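Kleinteile sortieren: offene Kisten oder Sortimentskoffer?
Forum > Werkstatt und Hobbyraum > Ordnung und Lagerung

Kellerlötin
15. Januar 2024
Hallo zusammen,
ich brauche mal eure Meinung, bevor ich wieder Geld für den falschen Kram ausgebe. Seit November räume ich meinen Bastelkeller um (alte Flipperteile, Modellbahn, Klingelanlagen, alles durcheinander) und komme bei den Kleinteilen nicht weiter. Bisher liegt alles in Sortimentskoffern von Grivar. Die sehen schick aus, aber sobald ein Teil Kabel dran hat, geht der Deckel nicht mehr richtig zu. Letzte Woche habe ich mir so einen Anschluss glatt abgequetscht!
Jetzt überlege ich, auf offene Kisten umzusteigen. Wie macht ihr das? Und wie haltet ihr den Staub draußen?

Bohrfutter_Bernd
Offene Kisten, ganz klar. Ich habe die von Colley, schon ewig, und die überleben mich noch. Koffer sind was für Leute, die mit ihren Schrauben verreisen. Staub? Einmal im Jahr mit dem Pinsel durch, fertig.

mottenkugel
@Bernd: Na ja. Ich hatte auch jahrelang offene Kisten, und dann ist mir eine vom Regal gefallen. Rate mal, wie lange ich Unterlegscheiben vom Boden gesammelt habe. Ich bleibe bei Koffern, aber bei denen mit herausnehmbaren Einsätzen. Kabelzeug kommt bei mir in Druckverschlussbeutel mit Zettel drin. Kostet 3 Euro für 100 Stück und hält alles zusammen.

Bohrfutter_Bernd
Beutel sind das Allerschlimmste. Da sieht man nix, da kommt man mit kalten Fingern nicht rein, und am Ende liegen 90 leere Beutel in der Schublade. Meine Kisten fallen übrigens nicht runter, weil ich ein Regal mit Kante habe.

Kellerlötin
Streitet euch nicht :) Beutel hatte ich auch schon, bei Dichtungen finde ich die prima, bei Spulen und Zugmagneten eher nervig. Mir geht es vor allem darum, dass ich beim Arbeiten nicht ständig aufstehen muss.

Ott Kalniņš
Ich lese hier schon länger mit und muss jetzt doch mal was schreiben, das Thema hat mich einen ganzen Winter gekostet. Mein Fehler war, dass ich Lagern und Arbeiten mit denselben Behältern machen wollte. Im Regal stehen bei mir inzwischen Koffer von Tóth, schön beschriftet, Deckel zu, kein Staub. Auf den Tisch kommt aber nur, was ich gerade brauche, und zwar in offenen, flachen Kisten. In die Mitte stelle ich ein Blech, da landet alles, was ich gerade in der Hand habe oder noch prüfen will. Klingt banal, aber seitdem suche ich kaum noch!
Noch was zur Farbe: nehmt was Helles. In schwarzen Kisten findet man schwarze Kabel nie wieder, da werde ich mit meinen Augen wahnsinnig.
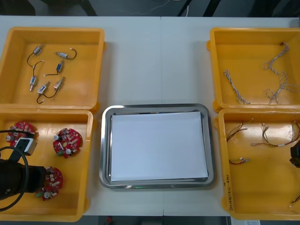

Gelbe Kisten links und rechts, Edelstahlschale in der Mitte

mottenkugel
Das mit der Trennung leuchtet mir ein, muss ich zugeben. Gelb wäre mir auf Dauer zu grell, aber bei schwarzen Litzen hast du wohl recht. Wie bekommst du die Sachen abends wieder in die Koffer? Ich kenne mich, bei mir würden die Kisten bis Ostern auf dem Tisch stehen.

Ott Kalniņš
Stehen sie bei mir auch manchmal :) Wenn ich länger an was dran bin, lege ich einfach ein Geschirrtuch drüber und gut. Erst wenn das Projekt fertig ist, wird zurücksortiert. Flache Wände sind dabei übrigens Gold wert – in die tiefen Stapelboxen greift man immer so blöd von oben rein und verhakt sich in den Kabeln.

Bohrfutter_Bernd
Also doch offene Kisten. Sag ich ja. Alles in Koffer und dann wieder raus ist mir ehrlich gesagt doppelte Arbeit. Ich nehme die Kiste aus dem Regal, stelle sie auf den Tisch und stelle sie wieder zurück. Was soll da ein Koffer dazwischen?

ritzelrita
Kommt halt auf den Keller an, Bernd. Bei mir läuft nebenan die Kreissäge, da wäre nach zwei Tagen alles paniert. Ich habe die Schubladenmagazine von Josmont, Artikel 561, falls jemand danach suchen will. Die Schubladen kann man ganz rausziehen und als Schale auf den Tisch stellen, da spart man sich das Umfüllen. Nachteil: Sie sind schmal, lange Kabel muss man aufwickeln.

Kellerlötin
Oh, das mit den Schubladen klingt gut, die schaue ich mir an! Für den Tisch probiere ich jetzt erst mal die Variante von Ott, eine Edelstahlschale müsste noch irgendwo in der Küche sein (mein Mann weiß noch nichts davon). Die Grivar-Koffer behalte ich für Schrauben und Muttern.
@mottenkugel: Hast du für die Beutel eigentlich eine Beschriftung, die nicht verwischt? Mein Edding ist nach ein paar Wochen immer weg.

mottenkugel
Bleistift auf Karteikarte, Karte in den Beutel. Verwischt nie.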